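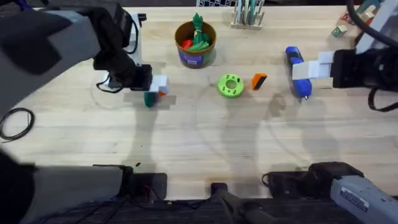 Windowsill & Balcony Growers > Containers and Soil
Scallions in pots: regrow the ends or start from seed?

ziscombe_rukhsana
Posted 7:52 am
I have caught the scallion bug and I need people to talk to about it! I've been sticking store-bought root ends in a round pot on the kitchen windowsill since January and I'm amazed how fast they come back. Snip, wait, snip again. My husband says the whole apartment smells like soup and he means it kindly (I think).

My question is whether I should keep going with the ends or do it properly from seed. The regrown ones were fat and juicy at first, and now on the fourth cut they're thin and a bit floppy. East window, plain potting mix, one of those pots with a single hole in the bottom. I'd love to have enough that I never buy a bunch again.

Rukhsana

potted_rogerio
Posted 8:20 am
Seed, seed, seed! The ends are great fun but you're living off what the plant stored before you bought it. By the fourth cut it's running on fumes. I sow a pinch every couple of weeks in a deep window box and I've had a steady supply for two years now. They're so easy. Scatter, cover with a little mix, keep it damp, done.

Variety matters less than people say. I grow Ladefoged, which is a bunching type a neighbor gave me, and it stays slim and sweet and doesn't mind my cold window at all.

A_Geddes
Posted 9:05 am
Going to disagree with Rogério, in a friendly way. I've kept the same store-bought ends alive since last spring. The trick is feeding. If you grow them in water, or in mix with nothing added, of course they fade. Give them half-strength liquid feed every 14 days and they thicken right up. Mine have split into clumps and I've divided them twice.

Also, where are you cutting? Leave a good inch of white above the soil. People shear them to the ground and then wonder.

potted_rogerio
Posted 9:31 am
Alasdair, I've seen your clumps and they're lovely, but you have a south-facing porch! In an east window in winter I don't think feed does much. It's light they're short of. I fed mine one January and all I got was fungus gnats.

ziscombe_rukhsana
Posted 12:10 pm
Oh no, I've been cutting right down to the soil. Every time. Sorry, little guys.

Is there a depth I should be looking for in a pot? Mine's maybe five inches.

erica_b
Posted 12:48 pm
Five is okay for cutting greens, tight for anything you want to pull whole. I went up to eight and the difference was wonderful, long white shanks like the ones at the market. You can also plant the seedlings deep and top up with mix as they grow, same idea as leeks.

I keep a garden notebook (yes, I'm that person) and last year I got 161 scallions out of two pots and a window box. All from seed. I did one pot of regrown ends next to them and they were perfectly good in an omelet, just skinny. So I'm mostly with Rogério, but I still regrow ends every single time because throwing them out feels silly now.

arlindo.a
Posted 2:15 pm
Love this thread. One more vote for clay over plastic! Everybody told me clay dries out too fast and it does dry out faster, but for onions on a sill that has been a blessing. I rotted three lots of seedlings in plastic before I switched.

A packet from Coltitero has 400 seeds in it, by the way, so don't ration them. Sow thick. You can eat the thinnings on toast.

A_Geddes
Posted 2:40 pm
Clay by a radiator, though? I'd be watering twice a day. I use plastic indoors and clay outside and I won't be talked out of it.

arlindo.a
Posted 2:58 pm
No radiator under my window, fair point. Rukhsana, is there one under yours?

ziscombe_rukhsana
Posted 6:33 pm
There is, and it's on full blast from breakfast on. Okay, plastic stays for now.

Plan so far: the old ends get a feed and a proper inch of stem left on, and I've ordered seed and a deeper pot. I'm going to run them side by side on the same sill and see who wins. Rogério, would you sow now or wait for longer days?

potted_rogerio
Posted 7:04 pm
Now! Worst that happens is they sit there sulking for a few weeks. Use fresh seed, onion seed gets old fast. I had a packet from Memudham in the back of a drawer for three years and four seeds came up.

erica_b
Posted 7:26 pm
Sow now and again in a month. And put a few chives in the corner of the pot, they get along fine and the flowers are so pretty on a salad.

A_Geddes
Posted 8:11 pm
My money's on the old ends. Post your results either way, I want to see how they do by April.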